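Chapter 4
Showing the Arm What to Do

Draft for the April 2022 printing. Gervasio Huenchumán, Bullavley workshop notes

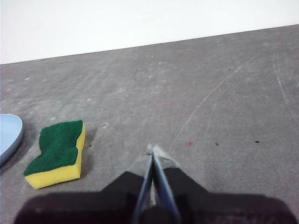

4.1 Where we are

Chapter 3 left you with an arm that moves when told and stops when told. Good. Now it has to learn a job. The job for this whole chapter is wiping a plate with a sponge. Dull, yes. Also harder than it looks, as anyone in the Kerslake group will tell you at length.

You will not write the motion out line by line. You'll show it. Many times over, and a bit differently each time.

Words you need before going on:

Demonstration. One full go at the task, start to finish, recorded.
Leader. The thing you hold.
Follower. The thing that copies.
Episode. Same as a demonstration, once it's saved to disk. People swap the two words freely and so does this book.

4.2 Two ways of showing

By hand. You put the arm in its slack mode, take hold of it above the gripper and walk it through the job. The joints record themselves. Nothing extra to buy, and you feel the weight of the tool and the drag of the sponge on the plate. The trouble is your own arms. They get into the wrist view, and a policy trained on pictures full of sleeves will look for sleeves. You also tire quickly, and tired people cut corners. Literally, with this task. The rim gets missed.

By remote control. You sit back and drive the follower with a leader arm (we use the Plenness one, any will do) while looking at the wrist view on a screen. Hands stay out of the picture. The cost is touch: unless your leader has force feedback you won't feel the sponge press down, you have to see it squash. Beginners push too hard. Then they get scared and don't push at all.

Most of the exercises here use remote control. Section 4.6 goes back to hand guiding, for jobs where contact matters more than looks.

4.3 The wrist view

Spend a while with the view at the head of the chapter before you drive anything. The fingers come in from the bottom, tips nearly touching. The sponge is to the left of them, green scourer up, yellow foam below, and there's just a slice of the blue plate at the left edge. Most of the rest is grey table.

So at this point the plate is mostly out of sight. That matters. A person at the screen knows there's a whole plate over there becuase they know what plates are. The policy has a curved bit of blue. If your demonstrations always begin with the plate half hidden, say so in the log, and make some that begin with it in full view.

Note the sponge's outline too. It has a notch in the right side, a sort of waist. For a shape like that, line up across the waist, then open, then go down. In that order. Driving down with shut fingers and opening late is the commonest fault in first recordings, and the arm will learn it from you perfectly.

Marks on the table: leave them. Specks, scuffs, the long pale scratch. Do move the sponge about between episodes though, or the policy may tie the grasp to a scratch and go looking for it on every table it meets.

4.4 Before you record

Check the follower is at its rest pose.
Check the leader matches it. A mismatch makes the follower jump when you engage.
Open and close the gripper twice.
Sponge down, plate down, hands away.
Start the recorder, wait two seconds, then move.

Stop the recorder yourself at the end. Fetard, the logging tool used throughout, will not stop on its own and a forgotten one will fill the disk over lunch.

Bad episode? Dropped sponge, long pause, wrong plate? Mark it bad and keep it. Don't delete. We need them in Chapter 6.

4.5 First exercise

Work in pairs, one driving and one logging. Record the grasp only, no wiping yet. Swap over and do teh same again. Then play back both sets side by side and write down where your approach differs from your partner's: height, angle, when the fingers open.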